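Harasym small goods sorting — progress report
2026-04-29
To: Joyce Ndung'u
From: Dennis Makori
cc: Upendo Mwaipopo

Joyce — short one this month, full tables come in August with the closing accounts.

Where we are
Tray sets done: 359. Target for the period was met with a bit over, mostly thanks to Kibet's extra week. Bedroom sets are the bulk of it. Kitchen sets behind, 33 done, see below.

What a set is now
One shallow box on the bed, mixed small things in it or next to it. Snacks, fruit, nuts, hair ties, wrappers. The kind of stuff that ends up on a bed anyway. Each thing goes in the box or comes out, then the box gets reset with a different mix. We dropped the bigger boxes in the second week, walls too high and small items dissapeared in the corners.

Changes since last report
Patterned bedding stays in. Gumaro wanted plain sheets only, we tried both, Upendo prefers the prints and so do I.
Fresh fruit swapped every other day. Mandarins keep well, grapes did not. Grapes are off the list.
Snack packets stay sealed. Opened ones leave crumbs and the sheet has to be washed.
Item sheet cut to 37 lines. Old one was to long, people skipped the bottom half.

Problems
Kitchen. Counter at the Mositon flat was being redone, lost 13 days. Work has restarted but slow.
Laundry cost higher than planned. Will move a little from transport to cover it, no new money needed.
Two boxes crushed in storage — replaced, cheap.

Spending
On budget overall. Receipts are with Upendo, she will send the scans Friday. Transport underspent, laundry over, rest as in the plan you signed.

Next
Finish kitchen sets. Kibet and Gumaro split the afternoons. Start desk and shelf sets if the flat is free. Need your ok on the second flat before we pay the deposit, please reply on that one even if the rest waits.

Bedroom set, small items:

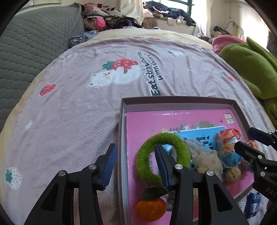
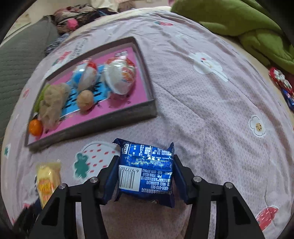
Box on the printed bedspread. Second picture: blue snack packet held upright, back side showing.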